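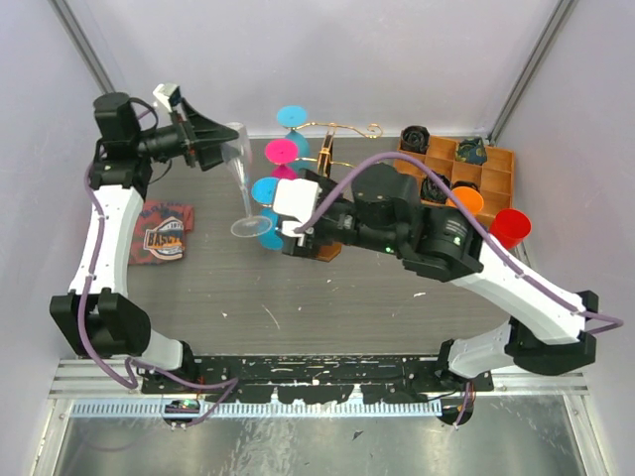
Home News Interviews Reviews Gigs Contact
Search this site Go

Treasa Phelan talks bass, basements and the new Brekik record

I'd been trying to pin Treasa Phelan down since April, and when I finally got her on the phone she was eating toast. "Carry on, I can chew and talk," she told me, so we did!

Brekik is a quartet, with Treasa on double bass, Kedir Tufa on tenor, Estíbaliz Lorente at the piano and Sylvie Gosselin on drums. Their second album, Pultik, has eight tunes on it (I've been humming the third one in the shower for a fortnight) and it sounds looser than the debut. I asked if that was the plan.

"We had 16 tunes written and we were playing all of them badly," she said. "Kedir wanted to keep the lot. Sylvie just stopped drumming on the ones she didn't like, so that sorted it out."

They recorded in a basement with a low ceiling and an upright piano that Estíbaliz had tuned twice. Treasa loves that piano. "The top end's a bit sour. She wrote the ballad around it, all those little clusters up high, and you couldn't play it on a good one. I've heard her try."

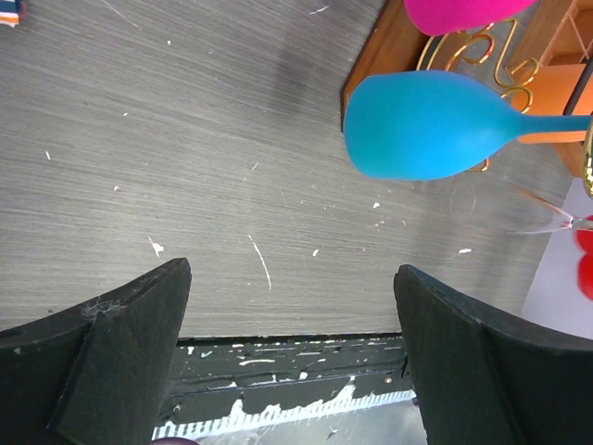
A blue wine glass on its side.

What about the bass sound, I wanted to know, as it's so close you can hear her fingers. She laughed at that. "Gut strings. I'd put them off for years, they go out of tune if you look at them. But I'd been listening to a lot of old trio records and I wanted that thud." She did her parts standing next to the drums with no screens up, so any mistake of hers is on Sylvie's microphones as well. There's one in the closing track, apparently. I've played it over and over and I can't find it.

I asked about touring and she groaned (the bass has its own seat on the train, and its own ticket). They've got a short run of club dates first, then she wants to write for a bigger band, maybe with a second horn. "Kedir doesn't know yet," she said. "I suppose he will when you print this."

Then her toast was finished and she had a pupil at the door.

Recent interviews
Sylvie Marchand: singing it slower
Friesen: a duo with no drummer
Iteck on their live album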